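The round table, from the hard rubbish to the living room

My name is Remo Fuchs and I live in Hunport since four years. In June I finally finished the table corner in our living room, and some friends asked me how I made it, so I write it down now. My wife Idalina Arruda chose the colours (mostly black, she says it is practical) and I did the carrying.

The frame of the table was standing at the kerb in front of the house of our neighbour, Uwe Reinholz. He told me I could take it, the top was broken but the legs were good. I cleaned the legs with warm water and a little vinegar, then I gave them two coats of black paint in the garage. The second coat needed a whole night to dry, it was colder than I thought.

For the new top I looked a long time. Real marble costs too much for us, and it is also too heavy for one person on the stairs. In the end I bought a marble look top from Ammann, a small shop behind the harbour. I paid 292 dollars, and 20 more for the delivery to our door. Hannelore Gisler at the counter was very patient with my questions about the diameter.

Some things I learned, maybe they help you also:

Measure the doorway before you order a round top. It goes in only on its side, and you need a second person to hold it.

Put felt under the feet if you have a timber floor. Ours is old and it scratches from everything.

Do not use spray polish on a dark top. A soft cloth and plain water is enough, and you wipe in one direction.

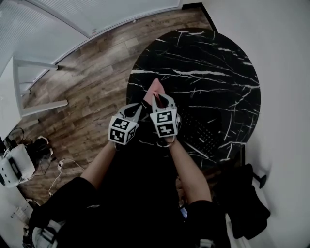
We decided on a low seat beside the table, because in the evening we like to sit close to it with the legs bent and a cup of tea. Idalina was afraid that a black top would look like a hole in the room. I think the veins help a lot against this, they are white and grey and they run mostly diagonally, with thin branches. Also small things get a nice background, for example the pink rounded one lying there is easy to find even for me without my glasses. My favourite part is the curve of the edge, it is friendly to the knees.

The next project is the shelf behind the sofa. Jagadeesh Pai has promised to lend me his good saw, and when the shelf is painted I will add more to this page.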